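Drosden Asks Drivers to Clean the Inside of the Windshield, Too

NOMVILLE, February 2021 - Drosden, maker of glass cloths and a modest range of sprays, today announced the start of Low Sun, a campaign asking drivers on country roads to do three things they already know they should do and have been putting off since August.

The campaign covers the stretch of the day when the sun sits level with the driver's eyes and every smear on the glass lights up like a shop window. It will run in Nomville and the farm towns around it, where many of the roads have two lanes, no lamps and a firm belief in going straight at the horizon.

"People clean the outside of the windshield because the neighbors can see it," said Ntombi Motaung, head of road programs at Drosden. "The inside gets a sleeve. Then the sun comes down to hood height, the sleeve marks turn white, and everyone is very surprised."
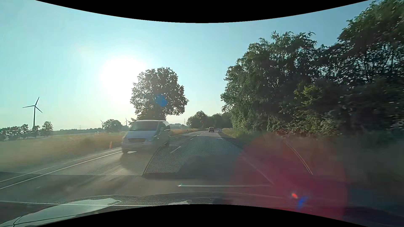 2 min read

A van coming the other way with the sun behind it has a pale, hazy front and a dark side, and its headlights hardly show. The driver looking at it has to judge its speed and its distance from the center line with half the sky washed out. Drosden would like that driver to be doing so through clean glass.

Low Sun asks for the following:

Wipe the inside of the windshield once a week with a dry cloth, then a damp one, then the dry one again. Drosden sells such a cloth. An old cotton T-shirt will also do, and the company has been advised by its own sales team not to say so.

Turn on the headlights when the sun is low, in both directions of travel. The driver with the sun at his back sees beautifully and tends to assume that the favor is returned.

Leave more room. A car far ahead can be a small dark shape near the trees one moment and a set of brake lights the next, and low sun does brake lights no kindness at all.

As part of the campaign, 500 free cleaning kits will be given out from the parking lot of the Tredumico garden center, which has kindly agreed to lend the end nearest the compost. Each kit holds two cloths, a small bottle of spray and a card explaining how to use a cloth. The card was Ms. Motaung's idea. It went through four drafts.

Drosden tried the kits last year with 40 drivers who use the Lindgren road to get to work. Most said they could see better. One said he had not known his windshield was clear glass and had assumed a light tint. Several asked whether the cloth could be used on spectacles, to which the answer is yes, provided it has not been used on the windshield first.

"We aren't asking anyone to change their life," Motaung said. "We're asking them to reach the bit down by the dashboard where the hand doesn't fit. Use a ruler with the cloth wrapped around it. I've been saying this for years at parties."

Kits are limited to one per vehicle. Drivers who turn up with a very dirty windshield will not be judged, although a member of staff may offer to do the first corner for them.

About Drosden

Drosden makes cloths, sprays and sponges for glass and has 59 employees, all of whom have been asked to clean their own cars before the launch. Press questions should go to Ntombi Motaung at the Nomville office.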